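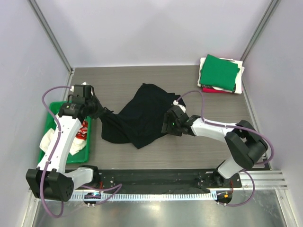

WORK & MACHINES

The Folding Shift

A commercial laundry handed its slowest job to a pair of robot arms. The people who used to do it are still on the floor.

Dec 8, 2025

Sheets and towels have been folded by machine at Ledetti for as long as anyone on the current crew can remember. They go into the ironer flat and come out the other end square. Personal clothing is different. T-shirts, pajamas and sweatshirts from nursing homes and group residences arrive in mixed loads, inside out, knotted together at the sleeves, and until July every piece was folded by hand at a long table near the loading dock.

The laundry now has two robot cells, leased from an automation firm called Neltby. In each one a pair of arms works from the front of a table. They pull a garment out of a heap, spread it, fold it and add it to a stack. White shirts with a print on the front go fairly well. Black ones are slower, as the cameras have trouble telling where one fold of dark cloth ends and the next begins. The arms may take hold of a black T-shirt at two points, stretch it, put it down and start over.

A good hand folder can finish a shirt in the time it takes the arms to find a hem. What the cells offer is hours. They start before the first shift and keep going through lunch, and between them they get through about 200 pieces on an ordinary day. The hand table still does more than that before noon.

No one was laid off when the cells arrived, though two open folding jobs were left unfilled. The remaining folders rotate. A few hours of each shift are spent at the table as before, and the rest goes to what the schedule calls tending: loading trays, clearing stacks, checking name labels and freeing a sleeve when an arm has stopped with a twisted handful of cloth and can't decide what to do next.

Opinions on tending are mixed. Workers with sore wrists and shoulders tend to like it. Others miss the table, where four people could talk across the pile all morning. A tender works alone and listens for the stop tone. Several said the hardest part was learning to leave the machine alone while it made a bad fold, because reaching in halts the cell and the restart takes longer than the fold.

Pay was the other question. Tending was first posted at the folding rate. After complaints it was raised by one grade, and workers who rotate get the higher rate for the full shift.

Ledetti's largest customer, the Hulme residences, asked for one change. Anything with buttons, lace or a handwritten label still goes to the hand table, and so does every bag marked as a new resident's first load.

Neltby has promised a software update, Prerelel, that is supposed to handle dark fabric better. The folders have been asked to set aside the black shirts that give the arms the most trouble, to be used in testing. By last week they had filled two carts.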